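サイト内検索 キーワードを入力 検索

カテゴリ:ニュースリリース > ロボット・自動化 > 遠隔教示

報道関係各位

Fakholm、双腕ロボット向け遠隔教示キット「Coron」の受付を開始
布もの・袋ものの出し入れを、人の手の動きから教える

2026年2月6日
Fakholm株式会社

Fakholm株式会社は本日、卓上双腕ロボット向けの遠隔教示キット「Coron」の先行受付を開始しました。操作者が手元のリーダーアームを動かすと、作業ブース側の2本のアームが同じ動きで追従。その間の関節角度、グリッパの開閉、手先カメラの映像をまとめて記録し、学習用のデータとして書き出します。プログラムの記述は不要。座って、握って、動かす。それだけです。

■ 開発の背景

箱や部品のように形の決まったものは、従来の座標指定でもかなり扱えます。困るのは布です。置くたびに形が変わる。つかむ場所も毎回違う。袋となると口の向きまで変わり、片手で押さえてもう片方で入れる、という両手の分担が要ります。位置を数値で書いていく方法では追いつかず、現場からは「やって見せるから覚えてほしい」という声を以前からいただいていました。

Coronはその要望に応えるものです。先行評価は12月、Killwoodの作業室で実施しました。課題は布製トートバッグと布の組み合わせ。片方のグリッパで持ち手を保持し、もう片方を袋の口に差し向ける作業です。
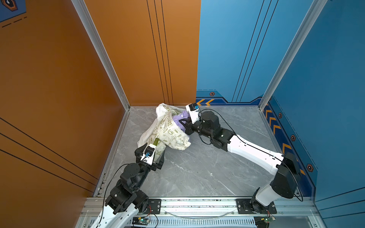 操作を試した側からは、最初の20回は左手のことをすっかり忘れていた、という感想が返ってきました。右手で布を押すのに夢中になり、気がつくと持ち手を放している。慣れてくると左は「動かさないで待つ手」だとわかり、そこから急に楽になった、とのこと。一方で、布に触れた感触が手元に返ってこないので押し込みの深さは目で見て決めるしかない、長く続けると目が疲れる、との指摘もありました。触感の提示については次期版での対応を検討中です。

■ 評価の概要

実施場所:Killwood作業室
対象作業:布製バッグへの布の収納(双腕)
記録した教示:232回
うち学習用に採用:84回
教示方式:リーダーアームによる遠隔操作

採用数が少なく見えるかもしれませんが、初回の評価では基準を厳しめに設定しました。途中で持ち手を放したもの、片腕だけで終えてしまったもの、操作者が手を止めて考えていた時間の長いものは除外。除外分も削除はせず、失敗例として別フォルダに保存しています。やり直しの動きを学ばせたい場合には、むしろこちらが役に立つこともあるためです。

■ 主な特長

・両手同時の記録
左右のアームを同じ時刻軸で記録します。「左が押さえ、右が動く」という関係が崩れません。片腕ずつ別々に教えて後から合わせる手順は不要です。

・手先の視点と固定の視点
各グリッパに取り付けたカメラに加え、ブース全体を見る固定カメラの映像も同時に保存。布のしわに隠れて手先から見えない部分を、後から確認できます。

・その場でやり直し
足元のペダルで記録の開始、終了、破棄を切り替え。うまくいかなかった教示はペダルを二度踏めば除外フォルダへ入ります。両手はリーダーアームを握ったままで構いません。

・直接教示にも対応
遠隔操作のほか、アームを手で持って動かす直接教示モードを用意。細かい姿勢だけ手で直したい、といった使い方ができまます。なお直接教示中は手先カメラに操作者の手が映り込みやすいため、映像を学習に使う場合は遠隔操作での記録を推奨します。

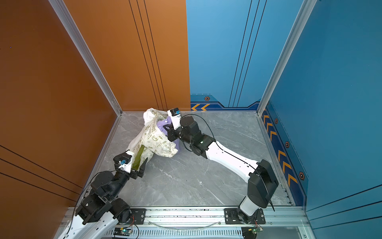 双腕での教示作業。左のグリッパがバッグの持ち手を保持、右のグリッパが袋口の布を押している(Killwood作業室)

■ 教示の進め方について

導入時に多いご質問が「何回見せればいいのか」です。作業によります、としか申し上げられません。ただ評価を通じてわかったのは、同じ置き方で繰り返すより、バッグの向きや布のたたみ方を毎回少しずつ崩したほうがよい、ということでした。きれいに揃えて置くと操作は楽ですが、データが似通います。Coronには開始前の置き方を写真で残す機能があり、前回と似すぎている場合には画面に通知が出ます。

操作者は交代制がおすすめ。一人が続けると癖が揃いすぎるうえ、集中も切れます。操作者ごとの記録は画面上で色分けして確認できます。

■ 共同開発について

リーダーアームの機構設計はPearceが担当しました。握り部の重さと戻りの調整に時間をかけ、手首を返したときの引っかかりを減らしています。記録ソフトウェアと書き出し形式の設計はFakholm。Killwoodには評価環境の提供と操作者の手配でご協力いただきました。

■ 受付と提供

先行受付:本日より
提供内容:リーダーアーム2本、記録用ソフトウェア、フットペダル、設置手順書
別途必要なもの:作業側のアーム、作業ブース、記録用PC
価格:個別見積り
品番:FK-3133

設置はお客様ご自身でも可能です。初回のみ訪問での立ち会い調整も承ります(有償)。既にお使いのアームとの接続可否は機種により異なりますので、お申し込みの前にお問い合せフォームよりご相談ください。受付多数の場合、ご返信までお時間をいただくことがあります。

■ 今後の予定

次の評価課題は、ファスナー付きの袋とタオル類の折りたたみ。いずれも両手の役割が途中で入れ替わる作業で、現在の操作系でどこまで無理なく教えられるかを確認します。結果はまとまり次第、当社サイトにて公開します。

■ 本件に関するお問い合わせ

Fakholm株式会社 広報窓口
当社サイトのお問い合わせフォームよりご連絡ください。取材、実機見学のご希望も同フォームで受け付けています。件名に「Coron取材」とご記入いただけるとスムーズです。

※記載の内容は発表時点のものです。仕様は予告なく変更する場合があります。

タグ:遠隔操作 / 双腕ロボット / 教示 / 布・袋ハンドリング / Coron

最終更新:発表当日(誤字を修正)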